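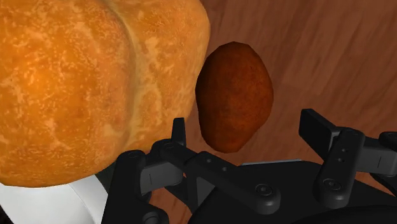
Food Waste in the Residence Hall Kitchens: Report of a Student Project
Department of Consumer and Food Studies
Submitted 26th March
Project lead: Maritza Ccori

1. Background

Students in the Restov and Zurkine residence halls cook for themselves in shared kitchens. Each kitchen serves one floor and has a refrigerator, a dry cupboard divided into shelves, and a single bin for food scraps. Complaints about smell and overfull bins had been passed to the housing office since July, when the summer residents were still in the buildings, and the office agreed to let our group study the matter as part of the second-year project course.

The project set out to learn what kinds of food were being thrown away, in what condition, and why. We were also asked to suggest changes that the housing office could make without buying new equipment.

2. Method

Seven kitchens took part, four in Restov and three in Zurkine. Residents were told of the study by notice and could ask for their floor to be left out. One floor in Zurkine did so and was replaced by the floor above it.

The scrap bins were emptied each evening, sorted by hand on a covered table in the basement of Restov, and weighed on a kitchen scale. We used four groups: bread and baked goods, raw vegetables and fruit, cooked leftovers, and other. Peelings, cores, bones, and coffee grounds were weighed apart, as they would not normally be eaten. Packaging was removed before weighing wherever this could be done cleanly.

We then interviewed 29 residents. The interviews were short and followed a printed list of questions, although residents were free to speak about anything they felt was relevant.

3. Findings

A total of 683 pounds of food that could have been eaten at some point was collected during the study. Bread and baked goods made up the largest group by weight. Much of this was the second half of a loaf, still in its bag. Several residents said that the store nearest the halls sells only full-size loaves, and that one person cannot finish a loaf before it turns.

Raw vegetables came second, and potatoes and onions were the most common items in that group. Most of the potatoes had sprouted or gone green. In the Restov kitchens the dry cupboard stands next to the oven and is warm for much of the day — a point the residents themselves did not raise, but which we noted on our first visit. The Zurkine cupboards are on the outside wall, and fewer sprouted potatoes came from those floors.

Cooked leftovers were a smaller group than we had expected. Rice and pasta were the usual contents. Residents explained that containers without a name were often left untouched until the weekly cleaning, when everything unmarked was thrown out.

4. Limits of the study

The study did not cover food thrown away in bedrooms or taken straight to the outdoor bins. Some residents may have changed their habits after reading the notice. The scale was replaced partway through, and the two scales were not compared against each other, so small differences between floors should be read with care.

5. Recommendations

The dry cupboards in Restov should be moved away from the ovens. Each kitchen should have a marked shelf for food that any resident may take, including part loaves. Labels and a pen should be kept on the refrigerator door, and the cleaning notice should be posted the day before cleaning is done.

We further recommend that freezer space be divided by room number. At present it is shared without any rule, and residents on the upper floors reported that there was seldom room for bread.

6. Acknowledgments

The group thanks the housing office for access to the basement and the residents of both halls for their time. The sorting sheets are held by the department and may be consulted on request.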